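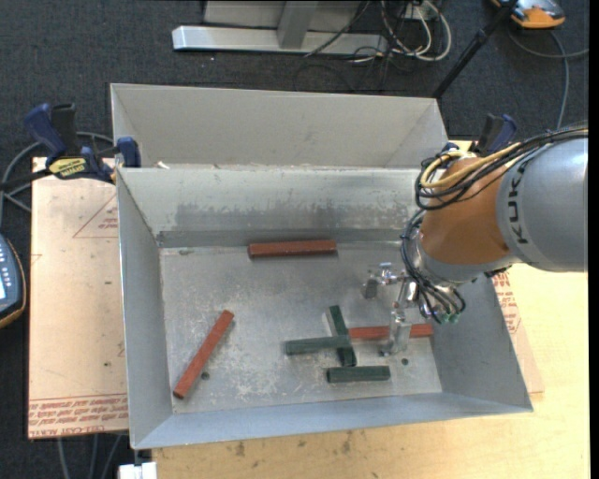
Sorting cell, Rebelo line – notebook, April

Print this page
E-mail this page

7:40. Kanako and me on the bench. Bin clamped down again, the blue clamps this time. Yesterday it crept toward the arm all afternoon and Hugo kept blaming the program. Red and green bars only for now. Blank side of the bin stays out of it till the front side behaves.

First block: 48 picks, reds and greens mixed, dumped in by hand. Singles out on the floor fine. Trouble is same as last week:
- bar lying tight along a wall, finger has nowhere to go
- one bar across another, it goes for the top one and drags the bottom one with it
- greens worse than reds. Shorter, so less to grab, and the fingers open too wide for them. Try narrower pre-open for green, ask Rui if he can make that a per-part setting and not one number for everyhting

Speed up to 30 percent after coffee. No worse. Leave it there.

10:15. Oluf came over from kitting and watched a good while. He's done this job by hand for the Plovance orders since before I started. Says when two are crossed he never picks the top one up, he flicks it off with a knuckle and takes whichever lands better. Want to try that – a nudge move before the pick, if the pick score is low. Kanako thinks we can do it with the fingers closed. Put Oluf's name on the change note, not ours.

He also asked what his shift looks like once it runs. I said loading, clearing jams, and the checks on the outgoing trays. He said that's three jobs and the old one was one. Fair. Loading means tipping a full tote over the wall every time it runs low, and his shoulder is the reason he got moved off packing. Need a tilt stand or a lower table BEFORE this goes to the floor. Told Ismail, he says there's money in the Joston budget if we ask this month. Ask.

Other stuff from kitting, wrote it down as they said it:
- who gets called on nights when it stops? Right now thats Hugo's phone. Not OK
- do the count targets change. Ismail doesn't know. He needs to find out and tell them himself, not let it come through us
- they want the pendant training, all of them, not just the leads. Tutell does a 2 day course. Asked for the price

1:30. Second block, nudge move roughed in by Rui. 200 picks planned, stopped early, cable on the wrist rubbing when it turns all the way over. Re-tie with more slack before anyone runs it again. The nudge works on greens. On reds it pushed one straight up against the wall, so now it's the wall problem again. Shorter push?

Floor of the bin getting scratched up. Hugo says pad it, I say then the bars don't slide and Oluf's trick is dead. Leave bare for now.

Tmrw: cable, green pre-open, shorter nudge. Kanako to book Oluf for an hour if his lead agrees, on our cost code.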